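Why Does a Wooden Table Have Wavy Lines?

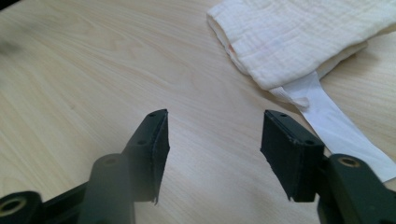
Page last changed: 12/02/2018

Look closely at a table made of light wood. You will often find soft, wavy lines running across the top. These lines are called the grain. They were made by the tree while it was growing.

A tree gets wider by adding new wood under its bark. In places with warm and cold seasons, it adds one ring each year. Wood made in spring is usually paler. Wood made later in the summer is usually darker. If you cut straight across the trunk, you see circles. If you cut along the trunk to make a board, you see long lines and waves.

One old tree in Jullovdale came down in a storm in February. It had 261 rings on its stump. A younger one next to it had only 70.

Why are some tables shiny?

Many tables have a coat of oil, wax or varnish. A smooth top bounces light back to your eyes, so you may see a bright patch where a lamp or window shines on it. Move your head and the patch moves too.

Try it yourself

You need a sheet of thin paper and a crayon with the wrapper off. Ask a grown-up which piece of wood you can use. Rough, bare wood works best.

Lay the paper on the wood and hold it still. Rub the side of the crayon over it gently. The raised parts of the grain will show up as darker lines.

Try a second piece of wood and put the two rubbings side by side.

Words to know

Grain: the pattern of lines in wood.
Varnish: a clear coat that dries hard.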